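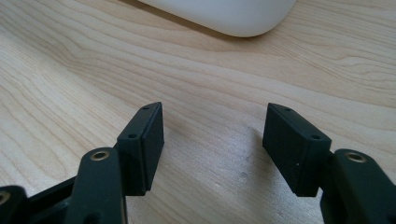

Section 4. Living With the Tabletop: Cleaning, Marks and Re-oiling

Read this section before you buy anything to put on the table. Most of what is sold for wood surfaces is unnecessary, and a fair share of it does harm. The Joseo top leaves the workshop with a thin oil finish with a low sheen. It is not a plastic film and it will not behave like one, whatever you may have heard from the person who sold you your last table.

These instructions apply to the Joseo in the pale finish only. For the dark version, see the separate sheet in the hardware bag.

4.1 What is normal

Before you report a fault, check it against the following.

Grain that changes character across the top. One part may have wide wavy bands and long ovals, and another may run in tight, nearly straight streaks. Both come out of the same tree. We do not sort boards to match and we don't exchange tops on account of pattern.

Small dark specks. These may be in the wood or on it. Wipe with a damp cloth. If they move, they were crumbs. If they stay after two wipes, leave them alone. Do not pick at them with a knife.

One area looking glossier than another. Look at it again from the other side of the table, at a different time of day. If the shiny area has moved, it was the window.

Slow darkening. Pale wood turns more honey-colored in daylight. Products claiming to stop this are available. We tried several and could not tell the treated boards from the untreated ones after a winter in the showroom.

4.2 The first month

1. Leave the top uncovered as much as you can. A tablecloth or a large mat left in one place will give you a pale patch under it.

2. Move anything that lives on the table every few days. A hand's width is enough. This includes smooth plastic and ceramic items with rounded undersides, which people assume are harmless. They don't scratch much, but they shade the wood beneath them like anything else.

3. Lift things. Do not slide them. Grit gets caught under the edge and you won't see it until the scratch is there.

4. Do not use rubber or soft vinyl feet, pads or mats directly on the finish. Some of them leave a mark that goes deeper than the oil. The packaging may say "safe for all surfaces." Try it on the underside of the table for a week before you believe that.

Note: Felt pads are fine until they collect grit, and then they are sandpaper. Check them when you clean.

4.3 Everyday cleaning

1. Brush or wipe off dry crumbs first.

2. Wring out a soft cotton cloth in plain lukewarm water until it no longer drips.

3. Wipe along the grain. Where the grain sweeps at an angle, follow the general direction and don't fuss over it.

4. Dry right away with a second cloth.

For grease, add a drop of mild dish soap to the water, then wipe again with plain water. That covers nearly everything.

CAUTION: No bleach, ammonia, vinegar, scouring powder, steam cleaners or melamine sponges. The sponges are the ones we get the most mail about. They feel soft, but they are a very fine abrasive and will leave a dull patch the shape of your elbow swing.

Spray polishes containing silicone are also out. They look good for a day or two, and afterward new oil will not take properly.

4.4 Rings, stains and dents

White rings. Wait two days before doing anything. Many fade by themselves, and we suspect this is how most home cures earned their reputation. Mayonnaise, toothpaste and a warm iron all get recommended. The first is mostly oil, the second is an abrasive, and the third can make the ring larger. If the ring is still there on the third day, rub in a very small amount of Fomalau oil with a cloth and wipe it dry.

Black rings. Usually wet metal, often a can or a cast iron pan. You will not wipe these out. Light sanding may help (see 4.5), but an old one can go deeper than you will want to sand.

Dents. Lay a damp cloth over the dent for an hour and see if the wood rises. Sometimes it does. If it hasn't after two tries, a third is unlikely to do it either.

4.5 Re-oiling

How often? The can says every season. We think that's too often for most households. Put a few drops of water on the part that gets the most use. If they bead, wait. If they soak in and leave a dark spot, it is time. In an ordinary kitchen once a year is plenty, and December is a poor month for it if you are expecting guests, as the top must stay clear overnight.

You will need: Fomalau clear oil, 100 ml; lint-free cloths, 4; a sanding block; rubber gloves.

1. Clear the whole top. Oiling up to the edge of an object and around it leaves a line.

2. Clean as in 4.3 and let the wood dry for a full day.

3. If the surface feels rough, sand by hand along the grain. Use a fine paper. 320 grit is commonly suggested for the job, but we have found it scratches pale wood badly enough to show in low light. Start with 800 and go coarser only if you must.

4. Remove all dust. Use a vacuum with a brush head, then a barely damp cloth.

5. Pour a little oil onto the cloth, never onto the table. Spread it thin, working in long strokes with the grain.

6. Wait fifteen minutes.

7. Wipe off everything that has not soaked in, using a clean cloth. If you think you have wiped enough, wipe again. Sticky tables are caused by this step and hardly anything else.

8. Leave overnight. Light use is fine the next day, but keep water off the top for a week.

WARNING: Oily cloths can heat up and catch fire on their own. This one is not an exaggeration. Soak used cloths in water, spread them flat outdoors to dry, and only then throw them away. Never leave them balled up in a bin.

Note: Do not oil only the worn part. The patch will come out darker and you will end up doing the whole top anyway.

4.6 About the Cadwaladr hard coat

Some dealers offer the Cadwaladr coat as an extra. It resists spills better than oil does, we grant that. The dealer leaflet promises 3,000 wipes without wear, but it doesn't say what was wiped, or with what, and we have not been able to find out. Once the coat is scratched it can't be spot-repaired. The whole top has to be stripped. If you have it on your table, follow the dealer's care sheet and ignore 4.5 entirely - oil will just sit on the surface and collect dust.

4.7 When to write to us

Write to the Bruvatness workshop if a crack runs through to the underside, if a joint opens wide enough to take a fingernail, or if the top rocks after the legs have been re-tightened (Section 3). Include a photo taken in daylight and the number stamped beneath the top.

Care text revised Sun 26 February. Replaces the loose care card packed with earlier tables.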